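Wanted: People Who Unpack Things for a Living, to Test a Machine That Says It Can

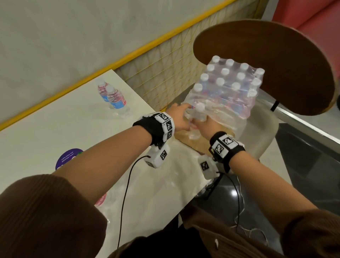 Posted in February by the Pakisau staff bench

What we are asking for

Pakisau is the workers' side of a trial going on at the Brellitby distribution site. Management has signed up to try Ester, a two-armed unpacking system sold by a firm called Myung. Ester is supposed to learn from people doing ordinary handling work with trackers on their wrists, and then do some of that work itself. We have been told it will "free up" the break-and-stock crew. We have been told this kind of thing before, about the label printers and then about the scheduling software, and the crew got smaller both times.

So we want our own people in the room. We are looking for 8 participants who have done real stocking, vending, catering or back-of-store work. You will do the recorded tasks, keep your own notes, and tell us in plain words what the system gets right and what it misses.

The tasks

Most of it is dull. Getting single bottles of water out of a shrink-wrapped pack and onto a table. Opening bags without spilling them. Putting things back where they came from. Anybody who has pulled the first bottle out of a tight pack knows it is the worst one, and that you find a weak spot in the film with your thumb before you pull. The Myung brochure gives this one line under "simple pick tasks." We would like to hear from people who have done a few hundred of them before lunch.

You will wear a band on each wrist with printed square markers on it and a small module hanging underneath, with a cable running off each one. The cables get in the way. Expect to work slower than you normally would, and please don't speed up to make up for it. Part of what we want to know is whether a pace set with trackers on ends up being used as the standard for people without them.

Sessions last 60 minutes, and each participant does 5 of them. You can stop at any point and still be paid for the session. Work is done at a table and a chair, so there is some leaning and reaching. If you have a wrist or shoulder problem, tell us first and we will talk about which tasks to leave out.

After each session you fill in a short sheet. It asks what hurt, what you would have done differently without the bands, and what a new hire would need to be shown. Pakisau keeps these sheets. Myung gets the recordings, and does not get the sheets.

What we can't promise

We can't promise that taking part protects your job or anyone else's. The Brellitby trial covers 2,516 recorded handling tasks in its first round, and what happens after that has not been put in writing. We asked whether the hours saved would come out of staffing and were told it was too early to say. We took that down as an answer.

Some members think we should stay out of it completely — that every clean recording we hand over is a lesson given away for free. That is a fair argument and we had it at length. In the end the bench voted to take part, with pay and with our own record, on the grounds that the recordings will be made with or without us. If you agree with the members who voted no, you are still welcome to apply. You may be the most useful person we get.

Who should apply

People with at least one year of hands-on handling work, recent or not. Left-handed workers especially, as the first group had none. You do not need to know anything about robots. Office staff and supervisors from the Brellitby site are not eligible, and neither is anyone who has done paid work for Myung.

Pay

Session pay is at the top stocker rate, including the time it takes to get the bands on and off. Travel is covered from anywhere on the site bus line. Lunch is provided if your session runs across noon.

How to apply

Leave a note in the Pakisau box by the loading office, or ask at the bench during the afternoon break. Tell us what you handled, where, and for how long. A few lines will do, and we don't need a resume. Please also say if you would rather not have your recordings used after the trial ends. There is a form for that, and we will give it to you before your first session.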